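Ticket 862 - Scans of Trench 4 won't line up with the site grid
Opened by: Ehab Erraji
Site: Sorkdale
Priority: Normal (was High until I calmed down)
Opened: 20 June 2019

First entry

Hi all, me again. I've got the laser scans from the Sorkdale dig, nine setups across the old tannery floor, and I can't get them to sit on the site grid. They register to each other beautifully. It's only when I bring in the survey control that the whole lot swings off to the north-east and ends up in what I'm fairly sure is the neighbour's dam.

What I've tried so far:
Restarted Utach (twice, and then the whole laptop).
Re-imported the control file as comma separated instead of tab.
Swapped easting and northing, in case I'd done the usual. Made it much worse, so I swapped them back.
Took target 50 out of the solution, as it had been kicked by somebody's boot on the Monday.

No change from any of it. The residuals between scans are lovely, 2 or 3 mm, so I don't think the scanner's crook.

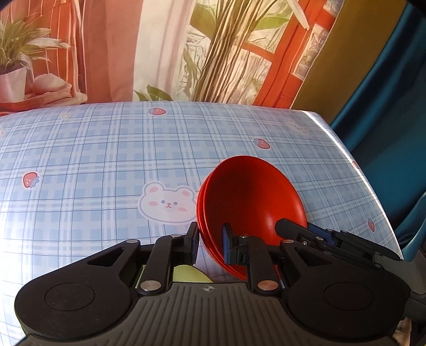 Second entry, after lunch

Okay, a bit further along. I opened the control file in a plain text editor and went through it line by line against the paper booking sheets (thank you to whoever wrote those so neatly!). Point 437 is in there twice. One version has the coordinates from the first season, and the other has the ones we re-measured after the fence line was moved. Utach seems to take whichever it reads first and doesn't say boo about it.

I deleted the old one and ran it again. The scans came back out of the dam, which was a relief, but they're still sitting half a metre too high along the western baulk. The eastern end is fine. So it's a tilt now, and I'm blaming heights.

Does anyone remember which benchmark we used for the levels at that end? The notebook says "Jansen peg" and I have a feeling there are two of those - the one near the gate and the one by the pump shed. If it's the pump shed one, I need the value, it isn't on the sheet I've got. 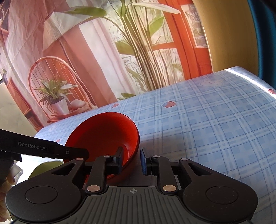

Niltulside Archaeology, Survey and Recording Team

Third entry

Found it! It was the pump shed peg after all. The value was written inside the back cover of the level book, upside down, in pencil. I'd typed in the gate peg's height for three of the western targets, so of course the model was leaning like a drunk at a bus stop.

Fixed the three heights, re-ran the registration with all targets except 50, and it's dropped straight onto the grid. The hearth and the stone drain now match the hand-drawn plan so closely that I had to zoom right in to see any gap at all. Exported at full density and again as a thinned copy, 500 MB, for anyone opening it on an older machine.

A few things still hanging about:
The duplicate of 437 is still in the master control file on the shared drive. I've only fixed my own copy, as I don't have write access. Could someone with the keys please do that one?
Utach should really warn you when a point number turns up twice. I've sent that through as a request, separate ticket.
Can we rename the Jansen pegs? Gate and Shed would do me.

Please leave this open until the master file is sorted, then close away. I'm back on site Friday if anyone wants target 50 re-shot.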